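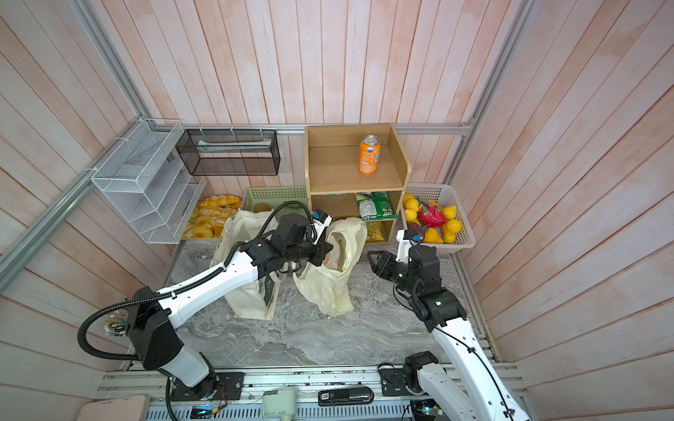
食品保存学 配布資料 第5回

# 青果物の収穫後生理と包装

担当：Rosalba Morelli
教室の変更はありません。前回の資料(微生物と水分活性)も持参してください。

今回の範囲は教科書の第6章前半です。後半の予冷と輸送は次回に回します。計算問題があるので電卓を用意すること。

## 1. 収穫後の果実は呼吸を続ける

収穫された果実や野菜は、樹や根からの水と養分の供給が止まった後も、組織としては生きている。細胞は蓄えた糖や有機酸を使って呼吸を続け、二酸化炭素、水、熱を出す。グルコースを基質とした場合の式は次のとおり。

C6H12O6 + 6O2 → 6CO2 + 6H2O + エネルギー

保存中に起きる品質の低下は、この反応と直接または間接に結びついている。

- 糖と酸が減り、味が薄くなる
- 呼吸熱がこもり、品温が上がる
- 貯蔵物質が減り、組織が老化する

有機酸が基質になると、放出される二酸化炭素と消費される酸素の比(呼吸商、RQ)は1より大きくなる。脂質が基質の場合は1より小さい。酸素が不足して発酵が始まると、RQは急に大きくなる。包装内のガス組成を読むときに使うので、覚えておくこと。

呼吸量は品目によって大きく違う。一般に、成長途中で収穫するもの(アスパラガス、ブロッコリー、さやえんどうなど)は大きく、休眠器官や貯蔵器官(たまねぎ、ばれいしょなど)は小さい。果実の多くはその間に入る。呼吸量の大きい品目ほど貯蔵できる期間は短い傾向がある。

## 2. 温度と呼吸量

温度が10℃上がったときに反応速度が何倍になるかを示す値を、温度係数 Q10 と呼ぶ。青果物の呼吸では2から3の間になることが多いが、温度域によって変わり、同じ品目でも低温域のほうが大きく出やすい。

温度 T1 での呼吸量を R1、温度 T2 での呼吸量を R2 とすると、

R2 = R1 × Q10^((T2 − T1) / 10)

**例題1**
ある果実の4℃での呼吸量が 18 mg CO2/kg/h で、Q10 が2.0のとき、14℃と28℃での呼吸量を求める。

14℃：18 × 2.0^1.0 = 36 mg CO2/kg/h
28℃：18 × 2.0^2.4 = 95 mg CO2/kg/h

4℃から28℃に移すと、呼吸量は5.3倍になる。ここでは Q10 を全温度域で一定としているが、実測値とはずれる。レポートで Q10 を使うときは、どの温度域で求めた値かを必ず書くこと。

30℃を大きく超えるような高温では、酵素の失活などにより式が当てはまらなくなる。また、品目によっては温度を下げすぎると別の障害が出る(4節)。

## 3. クライマクテリック型と非クライマクテリック型

成熟に伴って呼吸量が一時的に急増する果実をクライマクテリック型、そうした増加を示さない果実を非クライマクテリック型という。

| 型 | 主な果実 | 収穫後の追熟 |
|---|---|---|
| クライマクテリック型 | バナナ、りんご、もも、西洋なし、キウイフルーツ、トマト、アボカド | する |
| 非クライマクテリック型 | ぶどう、いちご、レモン、オレンジ、パインアップル、さくらんぼ | ほとんどしない |

なしとメロンは品種による差が大きいので表に入れていない。メロンの中にはエチレンをほとんど出さない品種群もある。分類の境界については研究者の間でも扱いが分かれる品目があり、試験では上の表の範囲だけを問う。

### 3.1 エチレンの働き

エチレン(C2H4)は植物ホルモンの一つで、常温では気体である。クライマクテリック型の果実では、成熟の開始期にエチレンの生成が増え、そのエチレンがさらに生成を促す。これを自己触媒的生成という。

生合成の経路は次の順になる。

1. メチオニン
2. S-アデノシルメチオニン(SAM)
3. 1-アミノシクロプロパン-1-カルボン酸(ACC)
4. エチレン

SAM から ACC への段階を触媒するのが ACC 合成酵素、ACC からエチレンへの段階を触媒するのが ACC 酸化酵素である。後者は酸素を必要とする。低酸素の環境で追熟が遅れる理由の一つがこれにあたる。

エチレンは非クライマクテリック型の果実や葉菜にも作用する。ほうれんそうやきゅうりの黄化、レタスの褐色斑点、にんじんの苦味の発生などが知られている。りんごのようにエチレン生成の多い果実と葉菜を同じ容器に入れると、葉菜側の傷みが早い。

逆に、この性質は利用もできる。硬いキウイフルーツをりんごと一緒に袋へ入れ、口を閉じて室温に置くと追熟が進む。市場向けのバナナは緑色のうちに収穫され、温度と湿度を管理した室でエチレン処理を受けてから出荷される。

### 3.2 傷と衝撃

打撲や切断を受けた組織は、傷害エチレンを生成し、呼吸も増える。選果や袋詰めのときに落とした果実は、外観に変化が出ていなくても後から変色や軟化が現れることがある。いちごやももでは、容器の底に接する果実が受ける荷重も問題になる。

積み重ねの影響は果実の硬さと形で決まる。以下は実習で使っている基準である。

- もも、いちご：一段。果実どうしを強く接触させない
- トマト：二段まで。へたで隣の果実を傷つけない向きにする
- レモン、オレンジ：重ねてよいが、下の段を先に点検する
- バナナ：房の付け根を下にしない

## 4. 低温障害

熱帯・亜熱帯原産の品目には、凍結しない温度でも生理的な障害を起こすものがある。これを低温障害と呼び、凍結による凍害と区別する。

代表的な症状を挙げる。

- バナナ：果皮の黒変、追熟不良
- きゅうり、なす：ピッティング(表面の陥没)、なすでは種子の褐変も見られる
- さつまいも：内部の褐変、腐敗
- 未熟なトマト：着色不良、軟化の異常

障害の程度は温度と時間の組み合わせで決まる。短時間であれば症状が出ないこともあり、低温から室温に戻した後で急に目立つことも多い。冷蔵中の観察だけで判断すると見落とすので、実習では出庫後の観察日を別に設けている。

機構としては、生体膜を構成する脂質の相転移が古くから説明に使われてきた。ほかに活性酸素の蓄積を重視する説明もある。詳細は教科書の囲み記事を読んでおくこと。

## 5. 蒸散と目減り

青果物の重量の大部分は水であり、保存中の重量減少の多くは蒸散による。葉菜では5%前後の減少で商品性を失うものが多い。果実はクチクラ層やワックスで覆われているため、葉菜より減少が遅い。

蒸散を左右する条件は以下のとおり。

- 品温と周囲の空気との水蒸気圧差
- 風速
- 重量あたりの表面積
- 表皮の構造、傷の有無

重量減少率は次の式で求める。

重量減少率(%)= (初期重量 − 測定時重量) / 初期重量 × 100

**例題2**
果実一袋の初期重量が 1227 g、14日後の重量が 1185 g であった。袋の重量は差し引いてある。

(1227 − 1185) / 1227 × 100 = 3.4%

厳密には、この減少分には呼吸で失われた炭素も含まれる。通常の貯蔵条件では蒸散に比べて小さいため、実習では区別しない。

測定でよくある誤りは、袋の内側についた水滴の扱いである。袋ごと量れば、果実から出て袋に残った水も重量に入ってしまう。果実を取り出して表面の水を軽く拭き、果実だけを量る。測定者が変わるとこの拭き方で差が出るので、班の中で同じ人が続けて担当する。

## 6. ポリ袋包装の効果

プラスチックの袋に入れると、袋の中の湿度が上がり、蒸散が抑えられる。口を閉じた場合には、果実の呼吸によって袋の中の酸素が減り、二酸化炭素が増える。フィルムの透過性と呼吸量がつり合うと、袋の中のガス組成はほぼ一定になる。この状態を利用した包装を MA 包装(modified atmosphere packaging)という。

フィルムの種類と性質を、授業で扱う範囲でまとめる。

| 材質 | 外観 | 水蒸気の透過 | 酸素の透過 |
|---|---|---|---|
| 低密度ポリエチレン(LDPE) | 半透明から透明 | 小さい | 大きい |
| 高密度ポリエチレン(HDPE) | 白っぽい半透明 | 小さい | LDPE より小さい |
| 延伸ポリプロピレン(OPP) | 透明、光沢あり | 小さい | LDPE より小さい |

透過量は厚さにほぼ反比例し、温度が上がると増える。ただし、温度の上昇による増え方は呼吸量のほうが大きいことが多い。冷蔵で適切だった包装を室温に置くと、酸素の供給が追いつかなくなり、発酵臭が出る場合がある。

手提げ型の買い物袋は口が開いたままになりやすく、ガス組成への影響は小さい。湿度を保つ効果も、口を折るか結ぶかによって変わる。持ち帰りに使った袋をそのまま保存に使うときは、底に水がたまっていないか、つぶれた果実がないかを先に確かめる。

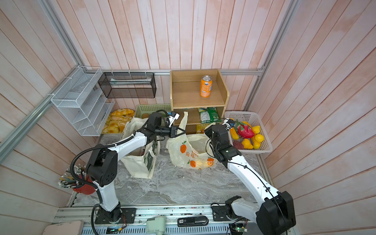
## 7. 結露とカビ

湿度を保つ包装には、結露という欠点がある。冷蔵庫から出した果実を暖かい室内に置くと、表面温度が空気の露点より低い間、表面に水がつく。密閉した袋では、庫内温度の上下だけでも内面に水滴ができる。

灰色かび病菌(Botrytis cinerea)は低温でも生育し、いちごやぶどうで被害が大きい。かんきつ類では緑かび病菌と青かび病菌が問題になり、いずれも果皮の傷から入ることが多い。傷んだ果実が一つあると、接している果実から順に広がる。

対策は次のとおり。

1. 袋に入れる前に傷のある果実を除く
2. 品温を下げてから袋の口を閉じる
3. 防曇フィルムや有孔袋を使う
4. 洗うのは食べる直前にする
5. 開封後は数日おきに中を点検する

有孔袋では穴の数と大きさが多すぎると蒸散を抑える効果がなくなる。肉眼で見える穴が数個あるだけで、ガス組成は外気に近づく。湿度だけを保ちたい場合にはそれで足りる。

## 8. 実習の手順(次々回まで)

班ごとに同じ果実を三つの条件に分け、14日間の変化を記録する。

- 条件A：かごに入れて室温
- 条件B：袋に入れ、口を開けて冷蔵
- 条件C：袋に入れ、口を閉じて冷蔵

記録項目は重量、果皮の色、硬さ、カビの有無、においの五つとする。色は配布する色見本の番号で書き、「少し黄色い」のような表現は備考欄に回す。硬さは赤道部を二か所測り、平均を出す。果実には開始時に番号をつけ、途中で入れ替えないこと。

班の割り当て：

- 1班 代表 Svend Lauritsen:レモン
- 2班 代表 Auður Bjarnason:キウイフルーツ
- 3班 代表 Tatu Rotich:トマト
- 4班 代表 Baldur Hafþórsson:バナナ

4班は条件BとCで低温障害が出る見込みなので、4節の症状を確認しておく。2班は開始時に硬い果実をそろえる。冷蔵庫は14番の棚を使う。ほかの授業の試料と同じ段に置かない。

## 9. 確認事項と提出物

次の語を、それぞれ二行程度で説明できるようにしておく。

- Q10
- 呼吸商
- 自己触媒的生成
- 低温障害
- MA包装

提出物は重量減少率のグラフ(三条件を一枚にまとめる)と考察一枚。グラフの縦軸は0%から始め、単位を入れる。欠測があった日は線でつながず、空けておく。考察では条件間の差を、呼吸、蒸散、エチレンのどれで説明するのかを明記する。

欠席した人は、2節の例題を Q10 = 2.5 で解き直したものを実習の前に出すこと。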